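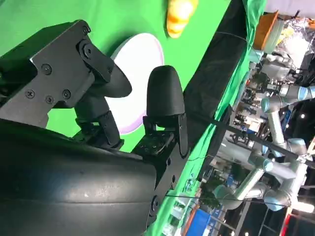 Bench with the green cloth on, workshop behind.

Ticket: label printer drops off the network after a while
Opened by: Pongsak Luangrath
Status: open, then closed, then open, now closed again

Right, so the Zirkberg label printer in the workshop has stopped talking to anyone. It was fine yesterday afternoon. I printed a whole run of shelf labels before going home and came in to find the queue stuck with 26 jobs in it, most of them mine because I kept pressing print like an idiot.

The printer itself thinks it's perfectly happy. Green light, paper in, no error on the little screen. If I print the test page from its own buttons it comes out lovely. Anything sent from a computer just sits there saying "waiting".

What I've tried so far:
Turned it off and on (twice, the second time with the plug out of the wall and a cup of tea in between).
Cleared the queue and sent one job by itself. Stuck.
Swapped the network cable for the one off the old Saltano scanner. Stuck.
Reinstalled the driver on my machine. Stuck, and now it wants to print everything on A4.

Any ideas gratefully received, I've got a delivery from Sukprasert to book in and I'm writing labels by hand with a marker pen.

Update, 10.40am
Chiharu Hattori rang back and asked what address the printer was showing. I had to dig through the menus for this (Settings, then Interface, then hold the down arrow until it gives in). It ended in 88. The print server is still sending everything to the old one, which ends in 26. So the printer had picked itself up a new address overnight and not told a soul.

She changed it on the server and all my labels came out at once! All of them. I've now got enough labels for shelf 3 to last until I retire. Closing this, thank you Chiharu.

Update, 4.15pm
Reopening, sorry. It's gone again. Same thing, queue stuck, test page fine. I checked the address and it's still the one ending in 88, so it isn't that this time, or not only that.

One thing I did notice – it seems to go after it's been left alone for a bit. I printed one every few minutes over lunch and it was good as gold. Then I went off to sort out the Gruslow invoices and when I came back it had gone quiet.

Reply from Chiharu Hattori
Sounds like sleep mode. Can you look under Power in the menu and tell me what "deep sleep" is set to? Some of these switch the network side off completely when they nod off. I'll reserve the address on the router as well so it can't wander.

Update, next morning
Deep sleep was on, set to 3 minutes. I've no idea who'd want that. Switched it off, saved it, and then saved it again because the first time it went back to the old setting when I left the menu (you have to press the tick and not the back arrow, worth knowing).

Left it alone all night and sent one label first thing. Out it came before I'd got my coat off. I've printed on and off all morning since and it hasn't missed one.

The A4 business was just my driver. Properties, Paper, choose the small roll, Apply. If yours is doing the same, do that before you print anything or you'll get a very long blank strip with one word on it.

Still to do: the printer in the office is the same model, so somebody should check its sleep setting too. I'll have a look when I'm next up there. Happy for this to be closed.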